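Erska Practice Pad, 12-Inch Double-Sided: Review
September 2021

I bought the Erska pad to replace one I had used for so long that the rubber had gone shiny in the middle.

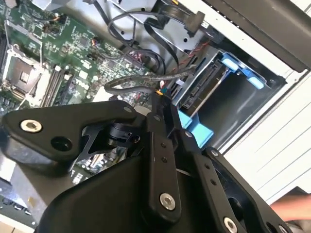
The old pad still worked, in the sense that a stick came back off it, but the center and the outer ring had started to feel like two different pads. I teach snare drum and drum set out of my house, and I play with a wedding band when there are weddings. Most of my own practice happens on a pad, after dinner, in a room that shares a wall with a neighbor. So I care about how a pad feels and I care about how loud it is.

The Erska is a round pad with a wood core. One side is gum rubber. The other side is a softer, darker rubber with less rebound, which the maker calls the quiet side. There is a threaded insert on the rim for an 8mm cymbal stand post, and the pad comes with a plain cloth bag with a drawstring. There is nothing else in the box except a folded sheet of rudiments.

The playing surface

The gum side is the one most people will use, and it is good. The rebound is a little faster than a well tuned snare with a coated head, and a little slower than the pads marching players like. Double strokes come out evenly without much help from the fingers. Buzz rolls are harder to judge on any pad, but on this one I can hear when my left hand is pressing too much, and that was hard to hear on my old one.

The rubber runs right out to the edge. On some pads there is a raised rim, and you can practice rim shots on it. There isn't one here. If you play a lot of rim shots or cross stick, you will miss it. I put the pad on top of a snare when I want to work on those, and I use the snare's own rim.

For the first two weeks the gum side was slightly sticky. The tip of the stick seemed to drag a little on brush-style sweeps and on very light strokes. I wiped it with a damp cloth and let it dry overnight, and after a few sessions the drag was gone. It has left gray marks on the tips of my hickory sticks, which happens with most gum rubber. Nylon tips stay clean.

The quiet side

This side is less successful. It is quieter, and I had my wife stand in the hall to confirm that, but the feel is dull. The stick sinks in and you have to lift it back up. Some teachers like that for building strength. Danai Karras, who I studied with for a few years, used to make all of us play sixteenth notes on a folded towel, and this side reminds me of those lessons. I use it for 6 or 16 bars at a time as part of a warmup and then flip the pad over.

If low volume is your main reason for buying a pad, the Sobczak mesh pad is a better choice. It is much quieter, though the rebound is too lively for my taste, and you have to retune it with a drum key now and then. I keep one on the floor for bass drum pedal practice.

Noise

The sound of the gum side is a short, dry click, higher than I expected. On a snare stand it carries more than it does on a table with a towel under it. With the stand on bare floor, my neighbor could hear it through the wall, and she told me so politely. With a rug under the stand she could not. The core seems to be fairly dense, and the pad doesn't have the hollow knock that you get from cheaper ones.

For lessons the click is useful. A student who is flamming two strokes that should be together can hear it right away. Over a video call it comes through clearly, even with the laptop microphone, and I can't say the same for the quiet side. On a call the quiet side disappears almost completely, and for most of last year that was how I taught.

Mounting

The pad sits in a regular snare basket without trouble. The arms of my stand close far enough to grip it, and I can play hard without it moving. An older stand I own does not close far enough, and the pad slides around on it. If your stand was made for 14-inch snares only, check how small the basket goes before you order.

The threaded insert is the weakest part of the design. It is placed on the edge, so the pad hangs out to one side of the stand and bounces when you play. At low volume it is fine. At anything above medium the whole thing starts to nod. On a light stand with a single-braced base I would not trust it. An insert in the center of the underside would be steadier, but then the pad could not be double-sided, so I understand the choice. I tried it for a week and went back to the basket.

On a table the pad tends to creep away from you. There are no feet. Whichever side is down is rubber, and you would think that would hold it, but on a smooth table top it moves. A square of shelf liner fixes it.

How it has held up

I kept a log in a notebook the way Thaddäus Koller suggests in his method book, with the tempo and the minutes for each exercise. By the time I sat down to write this, I had 1,334 minutes on the pad. The gum surface shows a faint darker circle in the middle and no dents. The glue line between the rubber and the wood is clean all the way around. One corner of the bag has come unstitched, and I sewed it back up.

The wood edge is not sealed very well. A glass of water got on it early on, and the finish went cloudy in that spot. It makes no difference to the playing.

Compared with the Ferirance

The pad I get asked about most is the Ferirance, which a lot of my students own. It is smaller and lighter, and it has a raised rim on one side. For a student carrying a pad to school with books, the Ferirance makes more sense. The Erska is heavy enough that you notice it in a backpack. For playing at home, I prefer the Erska. There is more room to move your hands, and the edge feels the same as the center. On the Ferirance the outer part of the rubber is noticeably harder, and beginners who wander off center get a different sound and don't know why.

The two cost nearly the same at the shop I use in Fullotstead. I bought mine there at full price. They had it on the shelf unwrapped and let me try it with my own sticks for ten minutes, and I would suggest doing the same if you have a drum shop anywhere near you. Rebound is hard to judge from a video.

Small things

The rudiment sheet is printed in very small type, and the flam drag is written out wrong. The sticking underneath it has an extra right hand. If you are giving the pad to a beginner, print a sheet from somewhere else.

The pad smelled strongly of rubber when I opened it. I left it in the garage for a few days and the smell faded. In the bag it came back a little, so I now store it out of the bag on a shelf.

The maker's logo is printed in white on the gum side near the edge. Mine has mostly worn off, and I don't mind.

Who should buy it

It suits a player who practices at home on a snare stand and wants one pad that feels close to a drum. It also suits a teacher, for the clear sound. I would pass on it for an apartment with thin floors, and I would pass on it for a student who has to carry it every day.

I ordered a second one for the student chair. It is due in October, and if it differs from the first one I will add a note here.

Pros: even surface out to the edge, good rebound on the gum side, clear sound, solid glue work
Cons: quiet side feels dull, side mount bounces, heavy to carry, slides on a table
Rating: 4 out of 5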